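News > Local business > Machines

Sweeping cell at Tradoso gets new bushings, keeps old brush

Mon 18 February

The most demanding machine at Tradoso spent the morning in pieces, for the sake of a job most households give to whoever dropped the crackers.

The firm's Sitow cell learns to sweep up crumbs and scraps by following grippers worked by hand. It goes in for service every 1000 sweeps, and this time the complaint was a brush that kept drooping in the fingers. A drooping brush leaves a line of crumbs behind it, and the cell, being a faithful student, had begun to leave one too.

Service took 27 minutes. The linkage bushings were swapped, the finger pads were squared up and the screws were tightened in the order given on a card taped inside the toolbox. A card with a different order is taped to the outside. After that came the setup check, which calls for a brush, a dustpan and something worth sweeping.

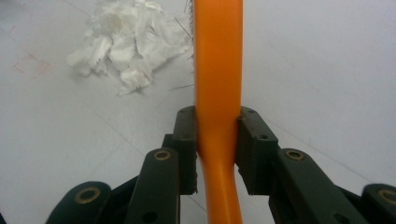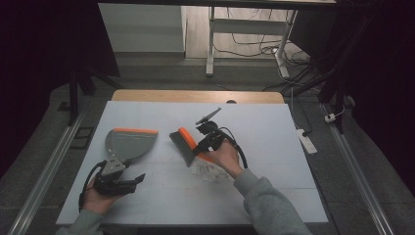
The brush has to be gripped by its orange handle, with a pad on either side, before the bristles go anywhere near the scraps. The setup sheet gives seven lines to this and one to emptying the dustpan.

Nathalie Bosman would like the sheet to be longer still. Pad wear should be logged at every service, she said, and the cell should never be handed back on the strength of one good sweep, "which any machine can manage when people are watching." She also wants spare bushings kept on site. The last set came from El Idrissi by way of two other addresses and arrived in a box meant for a lamp.

Tradoso has agreed to the spares and is thinking about the log. The next full service is set for April, when the cell will also get a new pair of pads. The toolbox cards are to be reviewed at the same time, and one of them will be taken down.

Related items
Trornov puts off conveyor refit again
Label printer back at work after 70 days
Tradoso seeks part-time technician, own screwdrivers welcome

Contact the newsroom | Copyright | Back to top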